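The Lion Goes Home

By Iman Morsy
August 2026

Print this story | E-mail this story

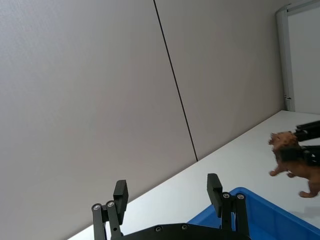

The lion, held above the Nindden bench.

"Again," said Berrada, and he was grinning so hard that Lisberg could hear it from across the room.

She reset the arms. The left one swung back to its corner and the right one settled over the table, and she set the lion down on its feet on the white top, mane toward the wall. It had been her nephew's lion once. Now it belonged to the study, which meant it belonged to everyone on the third floor at Nindden, and people said good morning to it.

The idea was Nodar's, and it was so simple that she had argued with him for most of May. Every lab she knew of taught its arms by showing them clean work: pick up the thing, put it in the bin, done, do it again. Nodar wanted them to keep the fumbles. He wanted the drops, the bad grabs, the times when whoever was steering got the angle wrong and had to let go and come around from the other side. "That's where the good stuff is!" he kept saying, waving a sandwich. "A clean run only teaches it what to do on a lucky day."

So they had made two sets. One was tidy. The other was full of mistakes and, just after each mistake, the small patient business of putting it right. Same hours, same toys, same table. They trained one policy on each and then shut the door and tried not to hope.

The tidy one went first. It reached for the lion, caught the mane, lost it, and then carried nothing at all, very gracefully, over to the blue bin. It opened its fingers above the bin as if it had done a wonderful job. Berrada laughed until he had to sit down. It did this on four tries out of six.

Now it was the other one's turn.

The arm came in from the right. It closed on the lion too far forward, and the lion slid out and fell on its side. Lisberg held her breath (she always did, it was silly, she had written half the code). The arm stopped. It drew back a little, the way her own hand would have, turned its wrist, and came in again across the shoulders. The fingers shut. Up went the lion, head first, one front leg stuck out ahead of it.

"It looked," Nodar whispered. "Did you see that? It looked again!"

"It re-planned," said Lisberg, but she was whispering too.

Over the rim, down, open. The lion hit the bottom of the bin with a small plastic knock, and all three of them yelled.

They ran it until the lights in the hallway went off. It fumbled plenty. It got all six.

"Write it down," Berrada said. "Write down the drops first."

Lisberg reached into the bin for the lion and stood it back on the table.

Contact the editor | © Iman Morsy. All rights reserved. | Back to top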